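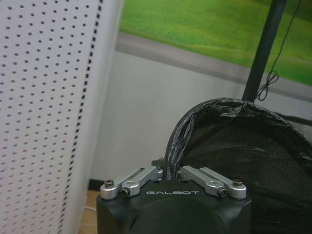

Devell派工系统在我们店里用了两个月,这篇写一写它好用和不好用的地方,重点放在装上以后店里几个人的活有什么变化。我们是Gristow的一家门店,卖家居杂货,店面不大,后面连着一间备货间。Devell本身没有机械部分,它是一套软件,装在平板和收银台的电脑上,把每天的杂活拆成一条一条的任务,再决定哪一条派给人,哪一条派给带夹爪的机器人。听上去分得很清楚,到了现场就没那么清楚。拿洞洞板旁边那一块地方来说,一边是白色的洞洞板,一边是套了黑色垃圾袋的网篓,袋口翻在篓沿外面,皱着,还反光,地上靠近洞洞板底部有一根细白线,网篓后头立着一根黑杆子,旁边垂下来的黑线中间还绕成一团。人走过去,脚会自己绕开,手也知道该扶哪里。换成机器去做,这几样东西每一样都得有人事先交代。Devell管的就是“交代”这件事,所以我评它,主要也看它在这件事上省了多少力气,又添了多少。

先说价钱和配置。我们签的是门店版,每月300元,可以绑定两台平板,一台放备货间,一台放收银台下面的抽屉里。超出的平板要另外加钱,我们没有加。安装是远程做的,对方发来一份清单,要我们把店里的区域、货架、设备、垃圾点都填进去。填表花的时间比安装长得多。店里的人平时说“门口那个架子”“靠墙那个篓子”,大家都懂,系统不认,得给每样东西起个固定的名字。起名的时候我们吵过几句,有人习惯用货号,有人习惯用位置,最后按位置起,洞洞板从门口往里编,网篓跟着旁边的架子走。

填表这一步我建议正在考虑的店不要图快。我们第一遍填得很粗,只写了“杂物区”三个字,结果系统把整片区域的清洁、补货、换袋全归成一类,派出来的任务没法执行。返工以后拆成了小块,派工才开始像样。说明书里对这一点只有一句“请按实际情况划分”,写得太省了。

日常界面比较朴素。打开就是一列任务,左边是任务名,中间是区域,右边是派给谁。派给人的显示岗位,不显示姓名,这是我们自己选的设置。派给机器的显示一个方块图标。点进去能看到步骤、参考照片和“需要人先做”的事项。字号偏小,备货间光线一般,年纪大一点的同事要把平板凑得很近。系统里有放大字号的选项,放大以后每行只剩任务名,区域被挤到下一行,看起来反而费劲。希望他们改一改。

我觉得做得最好的是“需要人先做”这一栏。它的用法是这样:给某个区域建任务的时候,系统会要求拍一张现场照片,然后让你逐项勾选,有没有软的东西,有没有反光的东西,有没有线,有没有会晃的东西。勾了“线”,派给机器之前就会先生成一条给人的任务,叫“理线”,理完在平板上点确认,后面的任务才放出去。勾了“反光”,会提示你换个角度再拍一张。垃圾袋两项都占,又软又反光,所以网篓附近的任务几乎每条都带着前置事项。刚开始同事嫌烦,觉得多此一举。后来有人把理线当成开店流程的一部分,早上顺手就做了,中间就很少再卡住。

做得不好的是任务时间的估算。系统给每条任务配了一个预计用时,人和机器用的是同一套算法。机器那边的用时偏差我不评,各家设备不一样,场地也不一样。人这边的偏差很明显。比如“整理洞洞板”,它只算挂钩和商品的数量,不算顾客。白天有人站在架子前面挑东西,店员总不能把人请走,只好等,一等任务就超时,平板上那一行变成橙色。橙色本身没有什么后果,不扣钱,也不通知谁,可是看着心里不舒服。有一位同事连着几天一看到橙色就去赶,把后面的活都做乱了。我们跟Devell的客服提过,对方的答复是可以把超时提醒关掉。关掉以后清净了,但店长也看不到哪条任务真的被忘了。要么全开要么全关,这个设计太粗。

再说人的变化,这部分可能是看这篇的人最想知道的。

我们店常驻五个人,装系统之前是这样,装了之后还是这样,没有人因为它走,也没有因为它多招。排班的总时长也没动。变的是时间花在哪里。以前备货间的人一天里要在货架、收银、垃圾点之间来回跑很多趟,想起什么做什么。现在来回跑少了,站在平板前面的时间多了。看任务、点确认、拍照、写备注,每一次都很短,加起来就不短。有同事说现在像是多了一份文书工作,我认为说得没错。

收银岗的变化最小。平板放在抽屉里,闲的时候拿出来看一眼,有派给收银岗的任务就做,大多是补购物袋、擦台面这种。备货岗变化最大。备货岗原来靠记性和手脚快,现在要会判断现场能不能交给机器。架子底下多了一根线,篓子被顾客碰歪了,袋口有一边滑进去了,这些事以前看到就随手弄好,没有人会去说它。现在弄好以后还得在系统里更新照片,不然系统里存的还是旧样子。这种判断需要经验,可是岗位说明里没有写,工资条上也没有这一项。我把这个问题写在给店里的反馈里了,目前的处理是备货岗每班开头留出一段时间专门做检查,不再同时顶收银。这个安排是大家要求之后才有的,系统本身不会替你考虑。

新来的人上手也和以前不同。以前带新人,是跟着走两天,看老同事怎么干。现在新人第一天拿到平板,照着步骤就能做不少活,确实快。问题在于步骤之外的东西学得慢。系统上写“更换垃圾袋”,配的步骤是取下旧袋、套上新袋、翻好袋口,没有写袋口翻出来要翻多少、要不要把多余的部分压平。老同事知道,翻得太少袋子会往里滑,翻得太多会拖到地上。我们后来自己在备注里补了一段,这个备注功能倒是好用,能加文字也能加照片,改完两台平板马上同步。

说到网篓,顺便评一下一起买的两样东西,因为它们和派工系统是配着用的。

网篓是Plidcombe的。店里原来用的是硬塑料桶,换成网篓是为了从外面能看出里面装了多少。套上黑袋之后,这个好处基本就没了,所以单从这一点看买得有点多余。优点是轻,挪动方便,擦起来也不麻烦。缺点同样是轻,碰一下就换位置,而系统里登记的位置不会跟着换。我们在地上贴过标记,扫地的时候容易卷边,贴了又撕。后来改成开店检查的时候顺便摆正。网眼很细,灰会积在里面,要用刷子。价格我就不写了,各地经销商报价不一样。

挂货用的洞洞板和挂钩是Hoekstra的。板子的孔很密,挂钩往哪里插都行,对人来说是好事,改陈列很快。对派工系统来说就麻烦,挂钩一挪,照片就对不上,任务里的位置也要重填。我们折中的办法是常卖的商品固定不动,只在边上留几列随便改,随便改的那几列只派给人。挂钩插拔的手感偏紧,戴手套操作的话要适应一阵。立柱一侧有成列的长条槽,可以装托架,我们目前没有用上,以后想加层板的时候会省事。

维护方面,Devell每隔一阵会推送更新,更新的时候平板不能用。它默认安排在早上,正好是我们开店前检查的时间,头一回碰上时全店只能用纸笔。后来在设置里找到了改时间的地方,藏得很深,在“门店信息”下面的“其他”里。建议装好以后先去改这一项。断网的时候平板还能看任务,但是点了确认不会立刻传出去,等恢复网络再补传。补传偶尔会重复,同一条任务出现两次完成记录,不影响使用,月底看报表的时候要留意。

报表做得花哨,我用得不多。里面有一张图把人完成的任务和机器完成的任务放在一起比多少,我认为这张图不应该给店员看。两边的任务轻重不一样,拿条数比没有意思。一条“理线”也是一条,一条“盘点整面架子”也是一条。店长开会的时候放过一次,气氛不太好,之后就没有再放。如果贵店也准备用,建议先想好这张图给谁看,系统里可以按岗位设权限,默认是所有人都能看到。

隐私也问过。任务照片要存在对方的服务器上,我们要求拍照的时候不拍到人,拍到了就重拍。系统没有自动打码,这件事全靠拍的人自觉。照片可以手动删,删了以后参考照片那一栏会空着,需要补一张才能继续派给机器。

客服的水平不太稳定。用文字提问,一般当天有回复,回复的内容有时很具体,有时就是把说明书的某一段贴过来。电话打通过,接电话的人熟悉系统,但是对门店不熟,我解释“顾客站在架子前面”为什么会让任务超时,解释了很久。

适合什么样的店,我的看法是这样。店里已经在用或者马上要用机器人做一部分杂活的,装一套派工系统有必要,口头交代真的会乱。Devell在前置事项这一块做得细,值这个月费。店里全是人在干活的,没必要装,一块白板就够了,系统里大半功能都用不上。介于两者之间的,可以先把店里的区域表列出来试试,列得动再谈别的。

分项的评价列在下面,满分都按十分算。

任务拆分:八分。前提是区域表填得细。
前置事项提醒:九分。目前店里最依赖的功能。
用时估算:四分。对人不合适,等他们改。
界面:六分。字小,放大后排版乱。
备注和照片:八分。同步快,缺自动打码。
客服:六分。
配套的Plidcombe网篓:六分。轻便,容易移位。
配套的Hoekstra洞洞板:七分。孔位多,挂钩偏紧。

下个月续费之前,店里会再开一次会,主要谈备货岗的检查时间要不要正式写进岗位说明,另外会让Devell给一个超时提醒的折中方案。合同到九月可以调整一次版本,如果字号和提醒这两项还没有改,我们会考虑只留一台平板的套餐。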